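Who Pays When the Plane Goes Back Late? My Project on Aircraft Lease Returns

Project report, Aviation Business Law elective
Supervisor: Odette Bodin

How I ended up with this topic

I picked aircraft leasing because I thought it would be easy. You rent a plane, you pay for the plane, you give it back, right? Well, no! The paying part takes up a few pages of a typical lease. The giving-it-back part goes on forever, and that's where I spent most of my semester.

Our class works with made-up contract files, so the parties in my case are Lekimden (a small regional airline) and Collwood (the leasing company that owns the aircraft). The lease in my file is 188 pages long with the schedules included. I read all of it, some parts three times, and I still have sticky notes on the section about engine records that just say "ask Odette."

The dispute in my file

Lekimden leased two turboprops from Collwood. When the lease ended in May, both planes flew to the return airport on time. Collwood's inspector went through the paperwork and refused to sign the acceptance certificate. His list had 9 open items on it, and most of them had nothing to do with metal. They were missing release tags, a repair on a cargo door with no drawing attached, and a landing gear part whose history had a gap in it.

Under the lease, rent keeps running until the certificate is signed. So the planes sat on the ground, Lekimden couldn't fly them, and the rent meter kept ticking at a higher holdover rate. It took six weeks to sort out. Lekimden paid the normal rent for that time and refused to pay the extra. Collwood sued for the difference plus its inspection costs.

What I did

First I made a timeline of every email and notice in the file. Then I sat down with Siebe Verbeke and Lise Fraser, who had the same case but were arguing it for the airline, and we compared notes on the facts only (we were allowed to do that, I checked!). After that I wrote my side, which was Collwood's.

Most of this happened at my place in the evenings, with the lease spread out in piles and way too many snacks. I rewrote the timeline twice after Lise spotted that I had mixed up the date a notice was sent with the date it counted as received. Under this lease those are two different things, and the gap between them moved my whole holdover calculation.

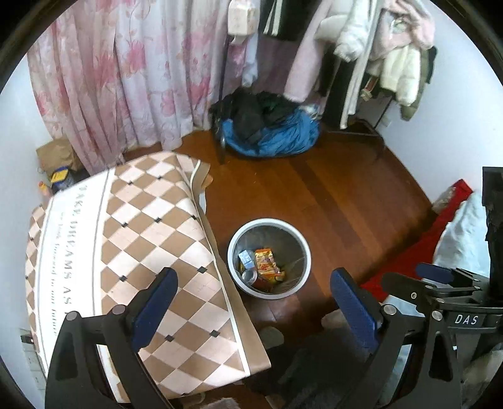

What the lease says about late return

There are two clauses that matter. The first says the airline must return each aircraft "in the return condition," and the return condition includes full records. I think that one is pretty clear. A plane with a part that can't be traced is worth less to the next customer, even if it flies perfectly well.

The second is the holdover clause, which raises the rent if the aircraft comes back late. Siebe's argument was that this is a penalty. He said the number has no link to what Collwood lost, and that Collwood didn't even have a new customer lined up. I answered that both sides were businesses with lawyers, the rate was written down from day one, and a lessor has a real interest in getting its planes back in a state where it can place them. I found that part really fun to write, maybe more fun than I should admit.

Where my argument was weak

The inspector, Joris Aerts in our file, took 6 days to answer an email where the airline offered replacement paperwork for the cargo door. The lease says both parties have to cooperate at redelivery. I couldn't find a good excuse for those days, so I gave them up and took them out of the holdover claim. Kristof De Graaf, who played the judge for our group, told me later that he trusted the rest of my numbers more after that.

I also never found a solid answer on the inspection costs. The lease says the airline pays for "reasonable" ones, and the file includes hotel bills for two inspectors when one seems to have done all the work.

How it came out

Kristof gave Collwood the holdover rent minus the days I'd conceded, and half the inspection costs. Lise still thinks the penalty point should have won, and she's writing her own report on it. If I had another month I'd go through the engine records properly, and I'd start with the schedules at the back of the lease before reading anything else.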